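Nisholm Readers' Library
25 November 2023

1/ The Nisholm Readers' Library is pleased to announce that entries are open for its short fiction prize. Stories of romance and desire between women are invited from writers at any stage, published or not.

2/ The theme is "The Visitor". Entrants may read this as they wish: a ghost, a lodger, a former lover at the door. Last year's winning story, set in a stonemason's yard in Grestby, remains free to read in our reading room.

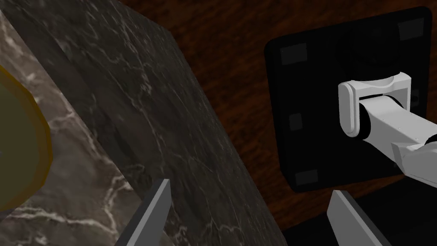
Dark marble with pale veins.

3/ Stories should be no longer than 60 pages, double spaced. Each writer may send up to 3 stories, and each story must be sent as a separate file. Work already published in print or online cannot be considered.

4/ Explicit scenes are welcome where the story calls for them. All characters in such scenes must be adults. Please list any difficult subjects on the cover sheet so that our readers may choose what they take on. 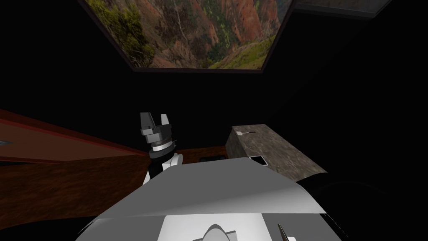 5/ The name of the writer must not appear on the story itself. Pen names are accepted, and we will use the pen name in all public notices. Legal names are seen only by the office that makes the payments.

6/ The winner will receive £500. In addition, 6 stories will be chosen for a collection to be issued by Chauke Press, with the winning story placed first. Writers keep all other rights in their work.

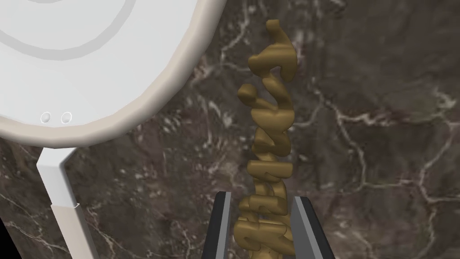 7/ Several writers have asked what our readers look for in an opening page. We value a plain start and a clear sense of who wants what. Small things seen closely can do a great deal: a smooth white disc with a thick rounded rim and two small holes side by side may hold a reader longer than a full account of the room. Long passages of family history are better kept for later.

8/ Entries close at the end of January. The reading panel's decision is final, and we regret that we cannot offer comments on single stories. Files should be sent through the Clodent page linked in our profile.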